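Documentation > Teaching & Demonstration > Remote Control
Akano Arm User Guide, January
By Irina Surdu and Jihad Akl

3. Recording a demonstration by remote control

This section covers recording a manipulation task in the simulated cell with the Vumach hand controller. Recording by hand guiding on the physical arm is described in section 4. Both methods write the same file type, and demonstrations from both can be placed in one training set.

Read section 2 (Installation and licensing) before you continue. The simulator, the controller service and the recorder must all be the same release.

3.1 Before you start

1. Close any program that holds the controller port. The recorder does not share the port and will stop with error 1462 if it is already open.

2. Start the controller service. Wait until the status light in the Esasgate panel is green.

3. Start the simulator and load the tabletop cell. The arm loads in the rest pose.

4. Set the recording rate to 30 samples per second. Lower rates are accepted by the recorder but rejected by the training tool.

5. Select the task file. The task file sets where the object is placed at the beginning of each episode and how far that position may vary from one episode to the next.

NOTE: If you change the task file after step 5, reset the cell. The object remains at its old position until the reset is complete.

3.2 Matching the controller to the arm

The arm follows the movement of the hand controller, and its absolute position in your room has no effect. Matching sets the zero point for that movement.

1. Hold the controller in front of you at elbow height with the trigger released.

2. Press and hold CLUTCH for 3 seconds. The panel shows MATCHED.

3. Release CLUTCH. Move the controller slowly left and right. The gripper should move the same way as seen in the main view.

4. If the gripper moves the opposite way, open View > Operator side and choose the other side of the table. Repeat from step 1.

CAUTION: Do not change the operator side during an episode. The recorder stores the side once, at the start, and every sample after the change will be wrong.

3.3 Moving to the approach position

Every episode should pass through an approach position, with the open gripper above the object and clear of it. The training tool uses this point to divide the episode into a reach phase and a grasp phase.

1. Press RECORD. The episode timer starts.

2. Move the gripper over the object in one continuous motion. Keep the elbow high, and bring the wrist to vertical before you begin to descend.

3. Stop with a visible gap between the fingertips and the top of the object.

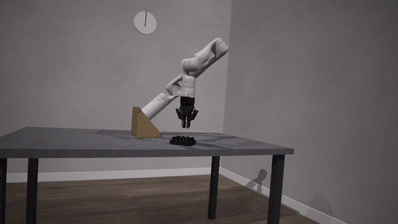 4. Hold still until the panel shows APPROACH SET. If the message does not appear, the gripper is still moving faster than the limit in the task file.

5. Use the side view to check the gap. Height is difficult to judge from the main view alone, and shadows on the tabletop are not a reliable guide when more than one light is on.

NOTE: Objects with an uneven top need more clearance than flat ones. Set the clearance from the highest point of the object.

3.4 Grasping and finishing

1. Lower the gripper straight down. Avoid turning the wrist at this stage – small rotations near the object are copied faithfully by the trained policy.

2. Squeeze the trigger slowly until the contact indicator comes on, then hold the trigger where it is. Full trigger travel is not required for most objects.

3. Lift until the height marker in the panel turns green.

4. Press RECORD again to end the episode.

5. Choose KEEP or DISCARD. A discarded episode cannot be recovered.

If the object slips, continue and try the grasp again only when the task file allows retries. Otherwise end the episode and discard it. Long pauses should also be discarded. The Lazăr filter removes hand tremor from the recorded path, but it does not remove pauses.

CAUTION: Pressing CLUTCH during a descent separates the controller from the arm. The arm stops, but the recorder continues to write samples. Finish matching again before you move, or discard the episode.

3.5 Checking the episode

1. Open the episode in the replay window and play it at normal speed.

2. Confirm that the approach marker falls before the first contact marker.

3. Look at the joint plot for steps or flat sections. A step usually means a dropped controller packet. Two or more steps in one episode are grounds for discarding it.

4. Enter the operator name and save.

Saved episodes appear in the project folder under the name of the task file. To change the placement limits used for the next set, see section 5.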